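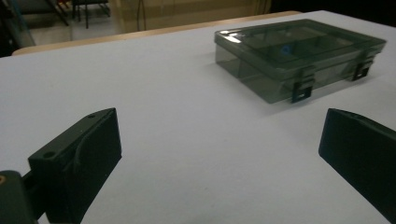 Translucent smoky-gray storage box on a white tabletop.

Home | Guides | Storage | Cleaning | Contact

Cleaning and Relabeling Translucent Storage Boxes

By Vilém Doležal

This procedure covers small translucent plastic boxes used for drawer and shelf storage. Tinted plastic shows residue less readily than clear plastic, so inspect it on a light surface before and after washing.

Supplies: dish soap, a soft cloth, a plastic scraper, cooking oil, a 500 ml measuring jug, removable labels.

1. Empty the box. Remove the lid and any dividers.

2. Peel off old labels by one corner, pulling low and slowly. Rub cooking oil into leftover adhesive and wait 30 minutes. Lift the softened adhesive with the scraper held flat. Metal blades leave scratches that hold dirt.

3. Mix 2 ml of dish soap into 400 ml of lukewarm water. Wash the inside corners first, then the walls, then the base. Do not use acetone or abrasive powder.

4. Rinse and stand the box upside down on a rack. Air-dry overnight. Paper towels leave lint on tinted walls.

5. Apply the new label to the short side, centered, with the top edge parallel to the rim. Dark ink on a white label reads best against gray plastic.

Boxes with a cloudy film after drying usually have mineral deposits. Wipe with diluted white vinegar and rinse again.

14 shares | 2 comments

Related guides
Sorting Small Hardware by Size
Measuring a Drawer for Dividers
Removable Labels: Paper or Film
Stacking Boxes on Open Shelves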